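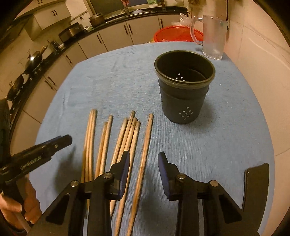

How I Look After My Wooden Chopsticks (and Bring the Sad Ones Back)

Posted 22 June 2019 by Brenda Gaete

I ruined my first good set of chopsticks in one winter. They were a gift from my aunt, lovely dark ones, and I tossed them in the dishwasher with everything else because that's what I did with everything else. By spring they were gray and fuzzy and two of them had bent like bananas. I still feel bad about it!

So this is the page I wish I'd had back then. It's mostly about cleaning and oiling, with a bit on sanding at the end for the ones you've already roughed up. None of it is hard. The oiling takes me about as long as a radio show, and then you leave them alone overnight.

What you need

A soft sponge, mild dish soap, a couple of old cotton rags (T-shirts are perfect), food-safe mineral oil, and some fine sandpaper if yours are rough. I use 220 grit first and then 400. My hardware store sells single sheets, and one sheet of each lasts me ages.

For oil, buy the kind sold for cutting boards. Please don't use olive oil or whatever is next to the stove. I did that once and the whole jar of chopsticks smelled like an old crayon box after a few weeks. Walnut oil does dry hard and some woodworkers love it, but I have people with nut allergies at my table, so it's a no for me.

First, check what you've got

Oil only helps bare wood. If your chopsticks are lacquered (smooth and shiny, often painted), the oil will just sit on top and feel greasy. Put a drop of water on one somewhere near the thick end and wait a few minutes. If the water beads up and stays there, it's sealed, and all you need is gentle washing. If you get a darker spot where the drop was, it's bare or nearly bare, and you can keep reading.

Lacquer that's flaking is another matter. I don't eat with those. They go in the garden to hold up seedlings, where they do a very good job. Same for anything that's cracked down the length, or has black specks that come back after washing.

And the throwaway kind that come in paper sleeves? I do save them, but for stirring paint and poking at houseplants. They're too soft to be worth the oil.

Washing

1. Wash them soon after dinner. Don't leave them standing in a glass of water in the sink, even "just while I do the pans." The tips drink it up and that's where the fuzz starts.

2. Use warm water and a little soap. Hold a pair flat in the sponge and pull it from the thick end down to the tip, turning as you go. Rolling a whole fistful between your palms is faster, and my grandmother did it her whole life, but it does scuff the tips.

3. Rinse quickly and dry with a towel right away.

4. Lay them flat on a rack or a dry cloth until the next day. I used to stand mine in a cup, tips down, and there was always a little puddle at the bottom. If you like the look of a cup (me too), wait until they're fully dry and put them in tips up.

Oiling

Do this when the wood looks pale and feels dry, a bit like the back of your hand in January. For us that's every couple of months. My friend Milagros Gallardo cooks noodles nearly every night and does hers more often.

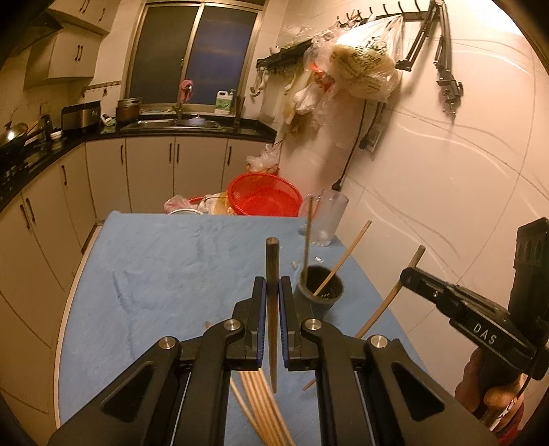 1. Start with chopsticks that have been drying for a full day. Oil over damp wood goes blotchy, and the damp has nowhere to go.

2. Warm the oil by standing the closed bottle in a mug of hot tap water for 10 minutes. You can skip this, but I think it soaks in nicer.

3. Put a small puddle of oil on the rag, about the size of a quarter. Wrap the rag around one chopstick and pull it through, all the way to both ends. Go back and dab the flat top of the thick end as well. I forgot that part for years.

4. Lay them on a wire rack so they aren't touching, and leave them for 15 minutes.

5. If any look dry already, give them another pass. Old thirsty ones sometimes want three.

6. Leave everything overnight, then wipe off whatever is left with a clean rag. They should feel smooth, with no slick on your fingers. If they feel slippery, keep wiping, or dinner is going to be an adventure.

Fixing rough or fuzzy tips

Wet the tips on purpose, let them dry completely, and you'll feel all the little fibers standing up. Now fold a strip of the 220 paper, pinch the tip lightly inside it, and twist as you pull toward the end. Light pressure! The tips are thin and it's easy to end up with one pointier than its partner. Check the pair side by side as you go. Then do the same with the 400, wipe off the dust with a barely damp rag, let it dry again, and oil.

Bent ones are harder. If the bend is slight you can dampen the stick, clamp it between two straight boards and leave it for several days. That's worked for me about half the time. Brenda Bravo, my neighbor and the other Brenda on our street, says she steams hers first. I haven't tried it, so if you do, let me know how it went.

A few things people have asked me

Vinegar for smells: yes, wipe them down with equal parts vinegar and water, rinse, dry well. You'll want to oil again afterward.

Bamboo gets the same treatment as wood. It takes less oil, so wipe sooner.

Beeswax is nice too. I melt one part wax into four parts mineral oil over a pan of simmering water, very low heat, and keep it in an old jam jar. It goes on like shoe polish and buffs up to a soft shine. It does make wooden spoons look wonderful, and I'll write those up separately once I've finished with the salad bowl I'm in the middle of sanding.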